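# The Second Life of the Shared Kitchen

Merkia was built without kitchens in its upstairs rooms. When the shoe works closed, the 43 people still living there cooked on hot plates, and the fuses went most evenings at six.

Snežana Georgiou moved in that winter. She had run a school cafeteria in Porkwood and thought one good kitchen would beat a hallway of bad ones. The owner gave her the old packing room and 90 days to show it could pay for itself.

It took longer than that. The gas line alone cost $2,989, and the first stove had to go back. But by May there were two ovens, a deep sink and a sign-up sheet by the door.

The rules are short. Cook what you like, label what you leave, clear the sink by ten. Most arguments are over the last one - bowls especially, which people carry upstairs and forget. 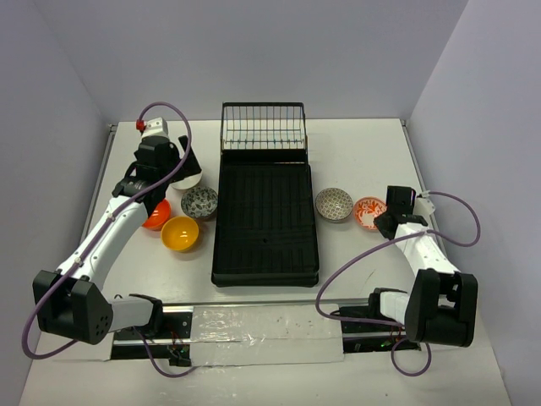
*Bowls and a black dish rack on a white tabletop.*

Spyros Hoxha, a baker on the second floor, uses the ovens before dawn and pays a little more for it. "I had a kitchen of my own in Flidwood," he says. "I ate standing up."

Dinner costs $24 a week for those who join in. Georgiou still does the shopping, though she would like someone else to take over the onions.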